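Fixing a hand-held gripper that lets go too early

If you record demos with a hand-held gripper, sooner or later you'll hit the fault I spent most of January on. You pick something up, you lift it, everything looks great, and then halfway to the drop spot it slides out and bounces off your desk. My worst one was a coffee mug. I'll say no more about the mug.

I run a Punham hand-held with soft ribbed fingers, and I process my recordings in Lucero. The steps should carry over to most two-finger grippers with a trigger, though your screws will be in different places.

What it looked like on my end

Out of 200 recordings in one batch, 55 had a slip in them. I only noticed because Lucero throws a width warning when the fingers close further than they did at the moment of contact. I'd been ignoring those warnings for a week (don't do this). The slips were nearly all on smooth, rounded things. Boxes were fine. Anything with square sides was fine. So of course I decided it had to be the objects and went around wiping everything down with a cloth, and that did nothing at all.

Before you start

Take the gripper off any arm or stand and unplug it. Mine has a return spring behind the trigger that will happily snap the fingers shut on you while you're poking around in there, so wedge something between the fingers before you loosen anything. I use a folded piece of foam. I skipped the foam once and got a blood blister on my thumb for it.

You'll need the small hex key that came with the kit, a ruler, some rubbing alcohol, and medium thread locker. I use Bindov, but any removable one will do. Keep it off the soft fingers, please.

Step 1: Check for play

With the foam in, hold one finger near the tip and rock it up and down, then side to side. Do the same on the other one. A little flex in the soft part is normal. What you don't want is movement down where the finger meets its plate. My left one clicked. I could feel it more than hear it, and I must have picked that gripper up a few hundred times without noticing.

Step 2: Tighten in the right order

Back the finger screws out one at a time, put a tiny drop of thread locker on each, and run them in loosely. Line the finger up against its partner, and only then snug them down, going back and forth between them a bit at a time. If you crank the first one all the way, the finger twists and you'll be back at step 1.

Let it sit for 20 minutes before you squeeze anything. Full cure takes longer, so I left mine until the next morning.

Step 3: Clean the faces

Alcohol on a lint-free cloth, wiped along the ribs. Then let them air dry. Mine left a gray smear on the cloth that I'm not proud of.

Step 4: Redo the zero

This is the one I'd missed. Once the fingers have moved, the old zero is wrong. Close the gripper with nothing in it, let Lucero read the closed position, and save it. My encoder had been reading 1062 at fully closed with the loose finger, and the saved zero was from the day I unboxed it. Restart the session afterward, or it keeps using the old number - that cost me an evening.

Step 5: Test on something awkward

Pick an object with curved sides that you don't mind dropping. I use a computer mouse. It's low and smooth, and if the fingers aren't meeting it evenly you'll feel it turn in the grip as soon as you lift. Come in from straight behind, one finger on each flank, and close slowly.
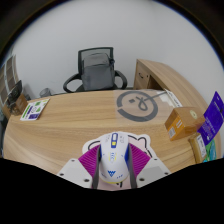 Lining up on the mouse, with a ribbed finger on either side.

Lift it a couple of inches, hold, tilt the gripper left and right, and set it back down. Do that a bunch of times with the Relent setting off. Relent is the feature that eases the grip when you relax your trigger hand, and it'll hide a mechanical problem or fake one depending on its mood. Turn it back on once the plain test is clean.

If it still slips

Look at the ribs up close. If they're rounded over or torn, no amount of tightening will help and you need new fingers. After that I'd look at the trigger cable for fraying near the handle. And go back through your old recordings! I pulled every one with a width warning out of my training set, and yes, it hurt.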